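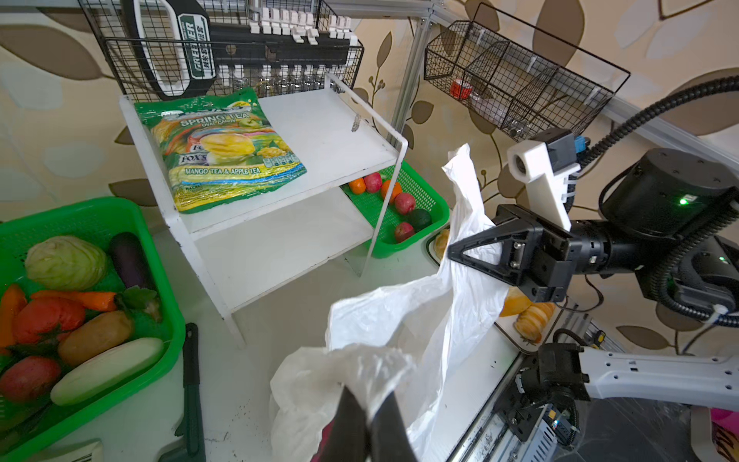 Two Arms and a Grocery Bag: Zarmeena Sandhu on the Clultwood Open Day

Zarmeena Sandhu had been running the bagging station at Clultwood for most of the afternoon when she agreed to sit down. The lab opens to visitors twice a year, in October and again before the winter break, and the second session, on December 18, 2023, was the first to include the two-arm bench. The counter was stocked with produce, bread and candy, and visitors stood behind a tape line on the operator's side.

Sandhu leads manipulation work at Nirnaris, the group that occupies the ground floor. Her background is in motor control. She came to groceries by way of a packaging contract that involved only rigid cartons, and she describes the change as a loss of almost everything she could previously assume.

"A carton has a pose," she said. "You estimate six numbers and you are finished. A plastic bag has no pose in that sense. It has a state, and most of the state is hidden behind other parts of the bag."

The bag, in her account, is the harder half of the job. An apple or a potato can be picked up with a fixed closing width and a force limit. A thin bag has to be held by one gripper while the other works near the opening, and the two arms must agree on where that opening is. The handle is the only part she trusts as a landmark.

"If one jaw has the handle and there is tension on it, you know something about the rest of the film. If there is no tension, you know very little, so the controller is told to find tension first and do everything else second."

Each arm carries its own wrist camera. Sandhu was asked whether a single overhead camera would be simpler. She said it would be simpler to mount and simpler to calibrate, and that it would lose sight of the fingertips at the moment they matter. The wrist view has the opposite defect: with the bag close to the lens, a large share of the pixels are white plastic. The software, called Hashmi internally, is trained to keep working through this by carrying forward what it last saw of the counter.

The joint controller, Elell, runs separately at a fixed rate and will hold position if Hashmi stops sending targets. Visitors saw this happen on one run in the morning. Sandhu restarted the sequence without comment and moved on. Asked about it later, she said the hold was correct behavior – the fault was a dropped message, and an arm that waits is preferable to an arm that guesses.

The demonstration was scheduled as 30 runs. A run counts as complete when the requested items are in the bag and both grippers have released. She would not give a success rate for the day, on the grounds that the items were rearranged between runs at visitors' request and the results were not comparable with the lab's own tests. Those use 155 recorded layouts, five of which are reserved and have never been used in training.

Several visitors asked for the croissant. Bread is a known difficulty. Its surface deforms under a force that would be too low to lift an eggplant, and the current fingers have no tactile sensing, so the limit is set from motor current alone.

"Current is a poor measure at the low end," Sandhu said. "Friction in the gearbox is larger than the signal we want. For bread we set the width and accept the result."

A new finger design is planned, with a softer pad and a thin pressure sensor behind it. Three prototypes have been made. One has been fitted to a test stand, and she expects to have it on an arm before the next October session. The cabling will have to be rerouted first.

She was less interested in discussing speed. The arms can move faster than they did for visitors, but the bag cannot, because air drag on the film starts to change its shape in ways the model has not seen. The lab limits wrist speed whenever either gripper is holding plastic. The limit was set by trial and has not been revisited.

Would paper bags solve the problem? "They would solve that one," she said. "Then we would be talking about creases."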